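Bench notebooks > Manipulation > Kit reviews

Jimadside two-arm kit, trial entry
Mar 22, 2026

Day one with the Stendico grippers on both arms and I am already a fan, so read the rest with that in mind. We have the kit on loan until June and I want this notebook to be useful to whoever writes the purchase request, because my own vote is pretty much decided.

What comes in the trial package: two grippers, two wrist cameras with their cables, the mounting plates, a calibration card, and a login for the Jafarzadeh recording software. The quote for the pair is 2,840 plus shipping. The software seat is another 896 a year and that part I'm less sure about (see further down). Mounting went fast. The screws are the same size all the way through the kit, which is such a small thing and made me so happy. I had both sides on before lunch, then lost an hour to a loose connector on the left that I should have pushed in properly the first time.

The job we picked is the plate job. One plate in the open middle of the table, assorted things along the back, and the arms move items to and from the plate. We pass some items in by hand between runs and put others down ourselves. It's the same job we used for the last two grippers we looked at, so the comparison is at least halfway fair. The plate matters more than people think: low rim, nearly flat, and the old fingers used to skate right over it. 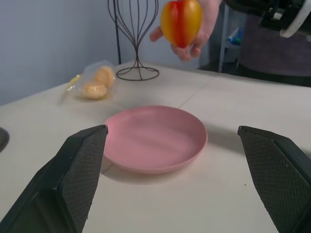
Finger pads first, since that's what I was most curious about. They have a crosshatch texture on the inside faces and they hold on beautifully. I tried a pen, a roll of tape, my own thumb (don't), and a folded cloth. The cloth was the surprise. With our old smooth pads we had to squeeze so hard that thin things bunched up and popped out, and now a light close is enough. I ran the pads at the lowest force setting for most of the afternoon and only went up for the tape.

Bell pepper: waxy skin, lobes in all the wrong places, no two sides alike. I set us a target of 80 tries across the two arms before anyone is allowed an opinion. We got through the first 10 and I have an opinion anyway! Eight clean, one dropped early, one where the arm stopped short and sulked. The drop was my fault, I had left the closing speed where the demo script puts it. Halve it. The vendor's Favanby preset halves it for you and I wish it were the default.

Bread rolls in the bag: harder. Clear plastic is miserable for the depth estimate and the fingers like to close on a fold of bag with no roll in it. Lifting by the fold does work, sort of, and then the roll swings. Leave this one for last in any session or it will eat the session.

Wrist view: wide, plenty of light, and both fingertips stay in the picture, so you can judge the gap by eye while driving. I love this. On the old rig I was always guessing how far the second finger had to go.

Things to fix or ask about:
- Cable loops on the outer sides stick out a good way. No snags so far, but I'd like a clip halfway down each arm.
- The seam in the tabletop reads as an edge to the planner if the threshold is set tight. Loosened it two notches, fine since.
- Software wants a new session name every time you pause. Ask if that can be turned off.
- Is there a spare pad set in the price or is it extra? The sheet doesn't say.

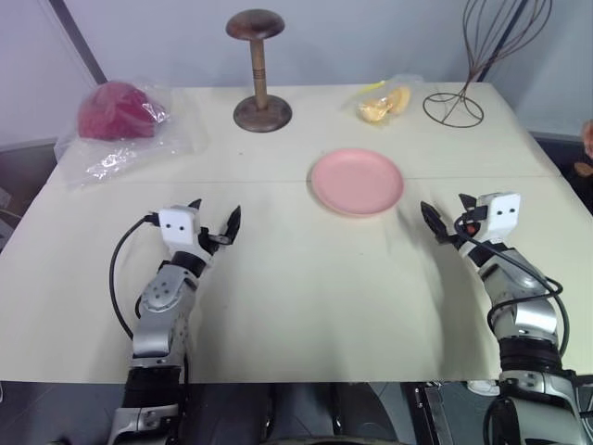 Favanby, June

That's where and when the vendor's user day is, copying it in so I don't lose the page again. They will have the longer fingers out to try and I'd like one of us to go. Ours are fine for the plate, but tall things at the back like the wire stand need a reach that brings the module close to whatever is beside it. Ten extra millimeters would do it, I think.

On the software: the arm-to-arm sync is lovely, scrubbing through both views together is lovely, export is slow. If we only buy the hardware we can keep our own logger and lose the scrubbing. I'd miss it. Somebody who isn't me should try it for a week before we pay for a seat.

Next session: finish the pepper count, then the rolls out of the bag, then the rolls in it. Pads wiped down, arms parked, left connector taped.

Related entries
Stendico pads: cleaning and wear notes
Setting up Jafarzadeh sessions on the shared machine
Plate job, previous gripper, full results
Jimadside loan paperwork and return box

We use cookies to keep you signed in and to remember your notebook view. Accept / Manage settings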